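Kitchen Tips > Counter and Storage > Can a Machine Do It Yet?

Every few weeks a reader writes in to ask whether it is time to stop wiping counters and wait for the machines. I have been wiping counters a long while, and I would love to say yes. I have an apron I would like to retire.

So these are tips for people who still do the chores themselves, with a note on how close each one is to being done by something with a plug. I've graded them Soon, Later, and Get a Sponge.

Moving a plate from one spot to another. Grade: Soon.

Fine, it's the smallest chore in the kitchen. But you do it all day long. An arm that can pick up one small plate and set it down without a chip has earned its spot near the outlet. Give it the same plate every time and the same place to put it. My tip for humans is identical. Pick a landing spot for dirty dishes and stick to it, and the pile will at least be a pile in one place.
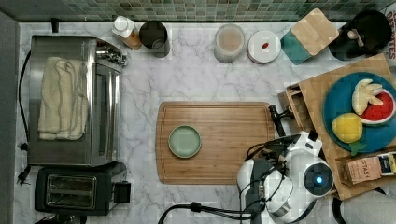
Small green plate on the bamboo board, fruit on the blue one, arm on duty.

Clearing the counter before you cook. Grade: Later.

Picking things up is the easy part. Knowing where they go is the trouble, and half the people in my house haven't mastered it either. A jar with no home gets pushed six inches to the left, and a machine will push it six inches to the left with great dignity.

Start by cutting down on what lives out there. At the Lendville place we rented one summer the counter was 32 inches long, and I have never been so tidy. Tea goes in one box. Crackers go in one canister you can see into. Anything you haven't touched since June goes in a cupboard or to a neighbor. 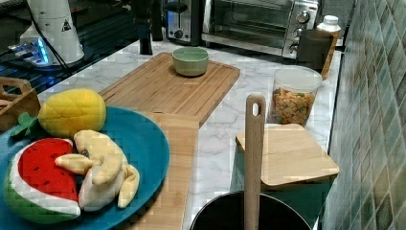
Should I rearrange my kitchen now so it will be ready for a robot later?
Only as far as it helps you today. Clear a landing spot, keep cords away from the stove, and put lids on things. If a machine shows up in ten years it can work around your bread box like the rest of us.

Stirring a pot. Grade: Later, and don't leave the room.

Going in circles is something machines have done well for ages. Noticing that the bottom is catching is another job. You do that with your nose and a faint feeling of dread. I tried a battery stirrer from Allus, the kind with three legs that sits in the pan. It stirred a custard beautifully and then went on stirring it well into scrambled eggs. The tip: use a flat-edged wooden tool, scrape the corners, and turn the heat down before you answer the phone.

Sorting soft things from hard things. Grade: Soon, if the fruit is fake.

A stuffed banana can be squeezed, dropped and sat on, and it will be the same banana on Friday. Real ones bruise if you look at them sternly.

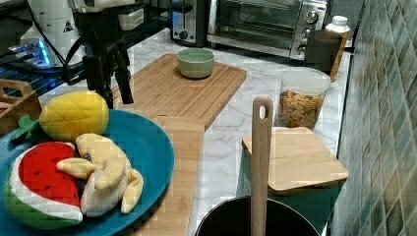
So when you read that a machine can now put away the groceries, ask what the groceries were made of. Mine included a peach last week that I could barely get home myself. For real fruit, keep bananas away from everything else, don't stack anything on a pear, and wash berries when you're going to eat them.

Wiping up. Grade: Get a Sponge.

I went to a home show in Brurkport where a counter-wiping gadget called the Bucur was on display for $375, with the deluxe model at $606. It wiped a lovely clean circle in the middle and left a ring of crumbs for me to admire. Corners were extra, I suppose. A sponge has no trouble with corners. Rinse it hot, wring it hard, and stand it on edge to dry.
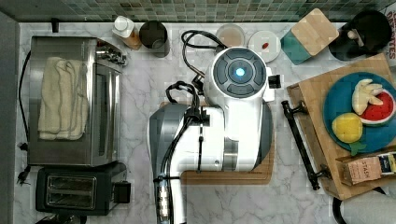
Crumbs collect under whatever you never lift, and that is where I expect to be employed for years to come. Pull the small appliances forward once a week, unplugged and cool, and sweep behind them with a dry pastry brush. If you keep a folded towel on top of the toaster oven, like the cream-colored one there, take it off before you switch the oven on. Trays with handles are a help, too. A whole plate and the tea can leave together in one trip, and you wipe 2 square feet of counter in one go. An arm that could lift the tray, wipe under it and put it back straight would get my apron, freshly ironed.

Next up in this section: getting tea stains out of mugs. Grade: baking soda.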